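Why do people live on boats? (And where do they put everything?)

14 shares 3 comments

I live on a boat. When I tell kids that, they ask me the same stuff every time. Do you get seasick? Do you have a toilet? Where are all your toys? So I'm going to answer the lot, because I like these questions a lot more than the ones grown-ups ask (grown-ups mostly want to know what it costs).

My boat is called the Mersha and she's tied up on the river at Zelbridge. She's 52 feet long, so if you lined up a few cars nose to tail you'd be getting close. She's skinny, though! If I stand in the middle of the kitchen and stick my arms out, I can nearly touch both walls.

Does it rock?

A little. When another boat goes past too fast, my cereal slides across the table. You get used to it quicker than you'd think. The funny part is going back on land after a long while, when your legs still think the ground is moving.

Where does the water come from?

In a house, water comes through pipes under the street. A boat can't be hooked up to those all the time, because then it couldn't go anywhere. So I have a big tank under the front deck, and I fill it with a hose at the dock. It holds 100 gallons. That sounds like loads until you find out a long shower can use up a quarter of it. I take short showers. You get wet, turn the water off, soap up, then turn it back on to rinse. In July that's fine. In winter I sing loudly to keep warm.

And the toilet?

I knew you were waiting for that one. It's a real toilet with a lid and everything, and it empties into another tank, totally separate from the drinking one (phew). When it's full I take the boat to the pump-out station at Donell and a big hose sucks it all away. It makes a noise like the world's largest milkshake.

What about lights?

I've got 4 solar panels on the roof. They turn sunshine into electricity and store it in batteries, the way you'd save pocket money for later. On gray days I have to be careful, so I switch things off when I leave the room.

Where do you put your stuff?

Everywhere! The stairs lift up and there are shoes inside. My bed has drawers under it, and the bench in the kitchen is full of board games. Small things are the worst, so they live in trays and boxes with sides. If something doesn't have sides, the river will find a way to tip it on the floor.

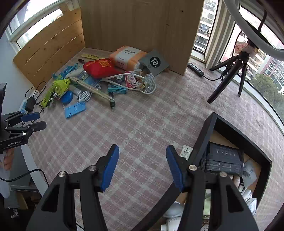

Odds and ends in a black tray on the checked mat.

The other trick is owning less. Before I moved on board I had over 2,000 books, and I kept one shelf. That was hard, I'm not going to pretend it wasn't. But the library is a short walk away and they don't mind if I borrow the same book again and again.

Want to try it at home? Pick one drawer, and see if everything you need for a weekend fits inside. Clothes, toothbrush, one game, one book. Then give the drawer a good wobble and see what falls over.

3 comments Share this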